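Whiteboard

A whiteboard is a smooth, glossy panel for writing on with markers whose ink can be wiped away. It is also called a dry-erase board. Most have a white face of coated steel, melamine or glass, and many are edged with a thin metal frame. Boards are fixed to a wall or carried on a stand.

Marks left for a long time are harder to remove and may leave faint smudges — a damp cloth usually clears them.

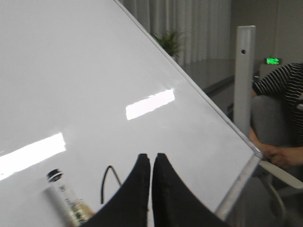
Glossy boards reflect ceiling lights, so matt surfaces are often chosen where a projector is used.

See also: Blackboard, Flip chart, Marker pen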